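시뮬레이션에서 손목 카메라 시점으로 그리퍼 두 종 비교하기

3/11/18 | 로봇 팔, 그리퍼 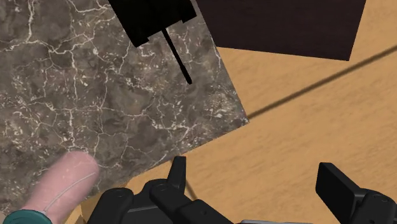
손목 카메라 렌더링. 아래쪽이 벌어진 상태의 그리퍼, 왼쪽이 대리석 판.

지난번 글에서 고정 카메라만으로 파지 위치를 맞추는 방법을 정리했다. 이번에는 카메라를 손목으로 옮기고 링크형 그리퍼와 평행 이동형 그리퍼를 같은 팔에 번갈아 달아 보았다. 팔 모델과 제어기는 그대로 두었고 바꾼 것은 그리퍼 모델과 카메라 오프셋뿐이다. 두 모델은 편의상 Drunus(링크형)와 Dusex(평행 이동형)로 부른다. 작업 폴더 이름이고 다른 뜻은 없다.

배경 재질은 일부러 까다롭게 골랐다. 대리석 쪽은 흰색과 크림색 줄무늬가 촘촘해서 에지 검출기가 물체 윤곽과 무늬를 자주 혼동한다. 나무 쪽은 결이 흐려서 그런 문제가 적다. 대신 나무 면을 가로지르는 가늘고 긴 어두운 선이 남는데, 그림자인지 이음매인지 렌더링만 보고는 판단이 안 된다. 검출기도 마찬가지여서 이 선을 물체 경계로 잡는 경우가 있었다. 그림자 옵션을 끈 렌더링과 비교하는 일은 아직 하지 않았다.

시도 횟수는 그리퍼당 19회. Drunus는 실패 4회, Dusex는 실패 6회였다. 표본이 작아서 우열을 말할 수준은 아니다. 다만 실패 양상은 달랐다. Drunus는 닫히는 동안 손끝이 호를 그리기 때문에 접근 높이를 보정하지 않으면 손끝이 바닥면에 닿는다. Dusex는 높이 변화가 없는 대신 벌림 폭이 좁아 횡방향 오차에 민감했다.

시야 가림은 Drunus가 더 심하다. 마디가 굵은 링크가 화면 하단으로 올라와서 정작 손가락 사이를 봐야 할 때 볼 수 있는 영역이 줄어든다. 카메라를 뒤로 빼면 해결되지만 그만큼 물체의 픽셀 수가 줄어든다. 기울기만 조금 바꾸는 쪽이 나았다. 색이 어두운 물체도 문제였다. 무광 검정 물체는 표면 정보가 거의 없고, 검은 손가락과 겹치면 분할 마스크가 하나로 붙는다. 손가락 마스크를 관절 각도에서 계산해 먼저 빼는 방식으로 바꾼 뒤 줄었다.

제어기 쪽 메모. 파지 명령 후 접촉 판정까지의 대기 시간을 410 ms로 고정했다. 더 짧게 잡으면 Drunus에서 관절이 멈추기 전에 판정이 나온다. 2월에 쓰던 설정 파일에는 이 항목이 없으므로 그대로 불러오면 기본값이 적용된다. Hamisi Were가 댓글로 물었던 증상은 이것이 원인일 가능성이 높다.

관절 각도 기반 마스크 코드는 Roxana Cabrera가 쓴 것을 고쳐서 사용했다. 정리되면 올린다. 다음에는 같은 배치에서 대리석 재질만 단색으로 바꿔 검출 결과를 다시 비교할 예정이다.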